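Home | Journals | Current Issue | Archive | For Authors

Published: Jun 30, 2020
By the Editorial Office, Skemura Papers in Housing and Interiors

4. Wall Color and the Perceived Size of Small Rooms

4.1 Background

Landlords and housing agencies have long repainted small rooms in pale colors on the belief that tenants will find them larger. The belief is repeated in trade manuals and in the leasing guides issued by property managers, yet the evidence behind it is thin. Earlier work relied on printed color cards held at arm's length, and a card says little about a room in which a person must sleep, eat and store belongings. The present section reports the part of the Pleltia tenant survey that dealt with wall color, and sets the results beside the choices tenants made when they were free to repaint.

4.2 Sample and Procedure

A total of 2,000 questionnaires were mailed in January to tenants of single-room and two-room units managed under the Merkard program. Of these, 1,348 were returned in usable form. Forms were set aside when the tenant had moved out, when the unit had been joined to another, or when the page on wall color was blank. No payment was offered.

Tenants were asked to name the main color of the walls in the room they used most, to judge the size of that room on a scale with 6 steps, and to state whether they would keep the color if given the choice. The floor area of each unit was taken from the program's own records. Ceiling height was recorded as well, but it varied so little across the buildings that it was dropped from the analysis.

4.3 Results

Floor area was by far the strongest predictor of judged size. Once area was held constant, the difference between white walls and walls of a medium tone was small. It was present in north-facing units and could not be detected in the others. Dark colors were too rare in the sample to support any firm statement.

Window placement mattered more than had been expected. Tenants whose windows faced an open yard judged their rooms to be larger than did tenants whose windows faced a neighboring wall, whatever the paint. The amount of furniture standing against the walls had an effect in the opposite direction, and it was stronger in rooms with only one free wall.

Preference followed a different pattern. Tenants with white walls were the least likely to say that they would keep the color. Written comments mentioned scuff marks, glare from overhead lights, and a resemblance to offices and clinics. Tenants with muted blue, gray or green walls were more often content -- including those who judged their rooms to be small. Several wrote that white trim against a darker wall made the edges of the room easier to read, and that it gave the room a finished look at little cost.

4.4 Discussion

The findings do not support a general rule in favor of white. Where a unit is small and poorly lit, a pale color may offer a slight gain. In other cases the choice can be left to the tenant without harm to the sense of space. Programs that repaint at every change of tenancy may wish to review the practice, as the cost is considerable and the benefit appears slight.

Two limits should be noted. Color names were supplied by the tenants and were not checked against paint records -- one person's gray may be another's blue. The survey also did not ask about wall fixtures such as shelves and clocks, which break up a plain surface and may alter the way its size is judged. A later round using the Mạc color scale is planned to address the first of these points.
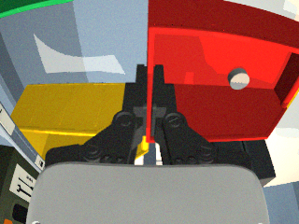
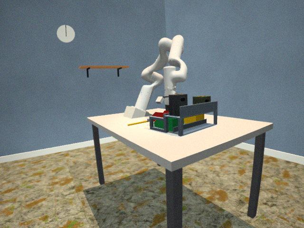
Figure 6. Computer-rendered views. The second shows blue-gray walls with a white baseboard, a wall clock and a shelf on two brackets.

Related items
Daylight and Window Placement in Single-Room Units
Repainting Schedules in the Merkard Program
Notes on the Mạc Color Scale
Storage and Free Wall Length in Small Dwellings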